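Can It Clean the Room Yet? Household Chores in Simulation

Gallery | Posted October 3, 2022 | Text by Wendy Heywood

Through September our group ran a set of ordinary household chores in Eria, the room simulator we use before anything goes near a real home. The chores came from the Drimix list: pick up what is on the floor, put things away in drawers, clear a table, shut a cabinet door, push a chair back in. The arm and gripper were simulated too.

People who visit the group usually ask the same thing, whether a machine can do any of this yet. The short answer is some of it, slowly, and in rooms it has been given a fair chance to learn. The pictures on this page are from inside the simulator, looking past the machine at the room it has to work in. Notes on the chores are set between them for readers who want more than the captions.

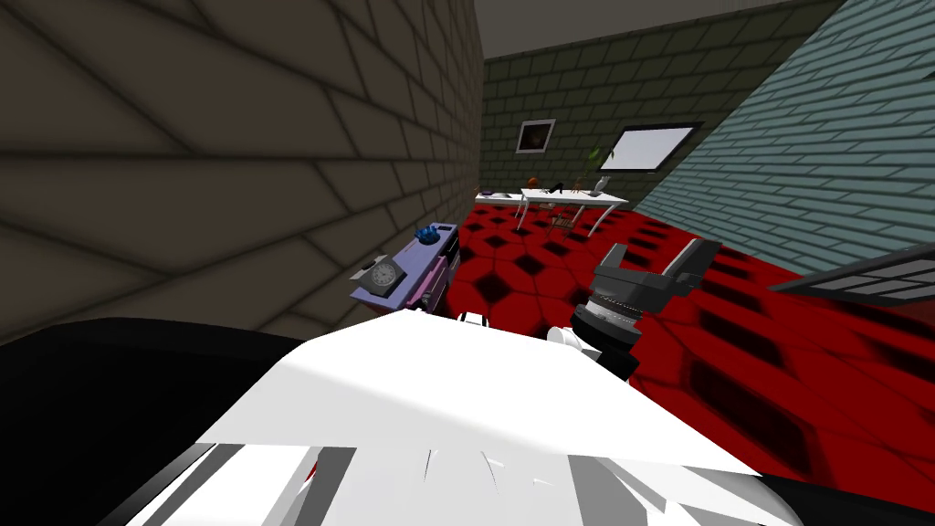 Gripper open over the red tile, with the purple cabinet and its pink drawers on the left and the white tables farther back.

Small things on top of furniture are the bread and butter of the Drimix list. A clock, a plant, a vase: a person moves them aside to dust and puts them back without thinking. For the arm, each one is a separate problem. It has to decide where to hold the thing, how to get there without knocking its neighbor, and where the thing should go. Light objects with flat sides went best. Plants went worst, as the planner treats the leaves as solid one moment and ignores them the next. Vlastimil Kováčik is rewriting that part and has asked us to stop reporting it as a bug.

Drawers were the chore we spent the most time on. We ran 80 tries at opening a drawer, placing one object inside, and closing it again. The machine finished the whole job in 22. Most of the failures came at the closing step, where the arm let go of the drawer front too early and left it standing open. If you are willing to close your own drawers, the numbers look a good deal better. We counted a half-closed drawer as a failure anyway, on the grounds that somebody would walk into it.

Chairs were a surprise. Pushing a chair under a table takes no grasping at all, only a steady shove in the right direction, and we expected it to be easy. It went well when the chair was already lined up with the gap. When the chair started out at an angle, the arm tended to push one corner and spin it. Marlene Honorato tried a two-push method, one to straighten and one to slide, and that is now the default.

The colors in Eria strike people as odd. They are changed on purpose between rooms, walls and floors included, so that the machine doesn't learn that a floor is always beige. A system that can only find a cup on a beige floor is no use to anyone with a rug. We also vary the height of the tables and the shape of the handles. Lighting is kept even for now. Shadows are on the list for the winter. 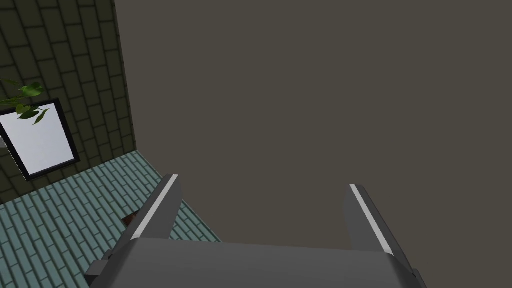
Both fingers open in front of a plain gray-brown surface, with green brick, a few leaves and a pale framed panel off to the left.

Big blank surfaces deserve a paragraph of their own. From close up, a plain panel gives the software almost nothing to measure against: no seam, no edge, no pattern to tell it how far away it is or which way it is facing. A person in the same spot would lean back or put a hand out. Our system can back up, but it has to know that it ought to, and for most of September it didn't. It would hold still until the time limit ran out and the attempt was scored as a failure.

Jozefína Čierny added a rule that makes the arm retreat and look again when too little is changing in its view. It is a crude fix and it costs time, 18 seconds on a typical attempt. It did clear up most of the stalled runs. The same rule sometimes fires when nothing is wrong, for example when the machine is waiting for an object to settle, so we will need something better before the next round.

Floors are the other half of the story. Picking things up off the floor is the chore that people with small children ask about first, and it is closer to working than the drawers are. Objects in the open are fine. Objects against a wall or under the lip of a piece of furniture are still mostly missed, either because the gripper can't get its fingers around them or because the system never spots them. Patterned floors slow it down. Plain ones are quicker, although dark items on a dark floor cause trouble for the obvious reason.

So, can it clean the room? It can do single steps of cleaning a room, some of them well. It can't yet be left alone with one. The gap is largely in stringing steps together. An error in the first step carries into the second, and the machine has a poor sense of when a job is finished. Tudur Samuel ran the full tidy-up chore, start to finish, on the last day and stopped it after 2 hours. The room was neater than when he began. He says he could have done it himself while the kettle boiled.

The next set of chores moves to the shop floor. Zelenák has given us shelf plans for a small hardware store, and we will be building those aisles in Eria: restocking, facing up, and carrying empty boxes to the back. Shelves are more regular than living rooms and the objects repeat, which should help. Customers will be left out of the first version.

Pictures from the shop-floor rooms will go up in a separate gallery when the aisles are built.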